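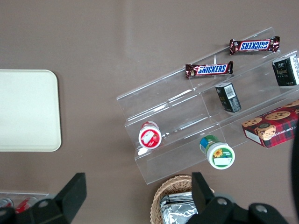 Snickers up top, biscuits and little tubs lower down, with the tray alongside.

Using a clear stepped stand for snacks

I've become a bit evangelical about clear display stands. You know the sort, the stepped acrylic ones that shops use for nail varnish and small gifts. I bought mine for spice jars, the spice jars turned out to be too tall for it, and it sat in a cupboard until April, when I finally had a go at the snack shelf. It has lived with the chocolate ever since and I love it!

The trouble with snacks is that they're all different shapes. Bars slide about, small boxes fall behind big boxes, and round tubs roll to the back and stay there until they're well past their date. A basket hides the lot. Steps bring the back row up to where you can see it, and because the plastic is see-through you can spot a wrapper from nearly any side.

What goes where

Chocolate bars are happiest on the upper steps. They're flat and light, and they lie lengthways along the step. I put one bar to a step with the name facing out. Spares stay in the cupboard (cool and dark, please, not over the kettle).

Small boxes can stand up against a divider. If they lean, leave them leaning or turn them flat, they'll be fine either way. I try to keep two of the same kind near each other so I can tell when we're down to the last.

A big biscuit box belongs on the bottom step, and it's allowed to stick out. Mine does. I spent ages trying to find a spot where the whole thing would fit, then gave up and let one end rest on the table. Do keep the heavy things low, though. A full box of cookies on the top step will have the whole stand over the first time somebody reaches for it.

Round tubs with lids are the awkward ones. Lay them on their sides with the lids towards you, and let the dividers stop them rolling. Check the lids are on properly first! The colours on the labels do half the work for you: in our house it's "pass me the red one" or "the green one" and everybody knows what's meant.

Set it at a slant

Try the stand at an angle to the table edge. Square on, I could only see the fronts. Slanted, I get the fronts and one side as well, and there's room for a hand to come in from the end. It also looks much less like a shop counter.

Keep a tray next to it

Any shallow tray will do. Ours is cream with rounded corners and I use it for two jobs. When I'm refilling, everything comes off the stand and onto the tray, so I can see what we've got before I open anything new. And when people are round, it's where they choose from: I put a few things out on it and the rest stays on the stand. Between times I leave it empty, which takes some willpower, as an empty tray in our kitchen attracts keys and post.

Cleaning the clear plastic

Acrylic scratches if you so much as look at it with a scourer. Warm water, one drop of washing-up liquid and a soft cloth, then dry it straight away with a second cloth or you'll get water spots. Don't use window spray, as the kind with ammonia in it can turn the plastic cloudy. Crumbs gather where the dividers meet the steps, and a clean, dry paintbrush gets them out beautifully. I do mine every time I refill.

Skip the dishwasher altogether. I put a small Sirement stand through on a hot wash and it came out with a bend in the middle.

Before you buy one

Measure the depth of a step against the biggest thing you want to keep on it. Check that the dividers are high enough to stop a tub on its side. Have a feel of the edges too, because the cheaper ones can be quite sharp. Little stick-on felt feet are worth adding if your table marks easily, and they stop the stand skating about when someone grabs a bar in a hurry.

If yours has lift-out dividers, save any you take out. I threw two away and have wanted them back ever since.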